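Search this site Search All topics Sign in Help

Mail forwarding ran out, landlord keeps "returning" my packages??

Posted in Renting & Moving, December, by Štěpánka Paulík

Ok so quick version because I'm on my break. Moved out of a Furnbridge building 2 months ago, did the change of address, everything fine. Then I ordered a coat and forgot to update the address on the store account (my fault, I know). It went to the old place. Front desk says they "returned it to sender." Store says nothing came back. Same thing with a second package, a birthday gift from my aunt, who typed the old address from memory.

Called the desk 3 times. Different person every time. One said there's a shelf, one said there's no shelf. Do I have any way to make them look? And who do I even complain to, the store or the building? Coat was not cheap. Also can I just go over there or is that weird now that I don't live there.

Renzo Cirillo

Not weird, go. Bring ID and the tracking numbers printed out, not on your phone, desk people will hand a paper to the back room but they won't hand over your phone.

For the coat: go after the store first. Did the tracking say delivered? If yes they'll push back because it was your address mistake, but lots of them will still open a trace with the carrier. Ask for the word "trace". For the gift your aunt has to do it, she's the sender, they wont talk to you.

Then email the building manager, short, dates and tracking numbers only. Email so there's a record. I had this exact thing on Trotach Street and the box was in the office closet behind the fake tree, had been there 13 days. Nobody had sent anything anywhere.
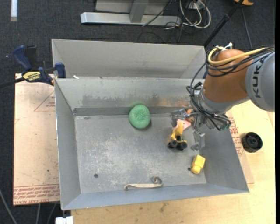

Oh and "return to sender" only works free if the box is unopened and the carrier actually picks it up. If they left it out in the lobby with a sticky note on it, that's how stuff disappears. Ask who picked it up and what day. If they can't say, put that in the email too.

Tondine

just change your address on everything, every store, the pharmacy too. takes one evening. I did mine during a movie

Bellini

Agree with Renzo mostly. Would add, check if your aunt's box had insurance, some shipping comes with a little included and she may not know it. There's a deadline to file so have her call today. And did you renew the forwarding? I think you can pay to extend it, check the post office site. It only covers regular mail though, private carriers go by whatever is on the label. That tripped me up when I moved, lost a set of sheets.

Contact us Terms Copyright, all rights reserved Back to top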